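Season Ticket Account Questions

Stakinard Football Club, Ticket Office

When does the renewal period open?
Renewal opens in March and remains open for 40 days. Account holders receive notice by email at the address on file. Seats that have not been renewed by the deadline are released to the waiting list.

May I pay in installments?
Yes. The balance may be divided into 9 equal monthly payments, charged to the card on file. An account with a missed payment is suspended until the amount is brought current, and tickets for upcoming home games are withheld during that time.

How do I request a different seat?
Relocation requests are accepted through the Veritz account portal once renewal has closed. Requests are reviewed in order of account seniority. Submitting a request does not place your current seat at risk.

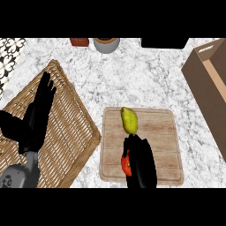

What happens if a game is postponed?
Your ticket remains valid for the new date. If a game is canceled and will not be replayed, the face value is credited to your account. Parking passes purchased separately are handled by Moynihan Parking and must be refunded through that company.

Can I transfer my account to a family member?
Transfers are permitted between spouses, parents, children, and siblings. Both parties must sign the transfer form, and the account must be paid in full. Seniority carries over with the account.

Are accessible seats available in Section 46?
Yes. Each accessible space may be booked with up to three companion seats, subject to availability.

Whom should I contact about a billing dispute?
Please write to Clodagh Ó Riain, Manager of Ticket Accounts, and include your account number and a copy of the statement in question.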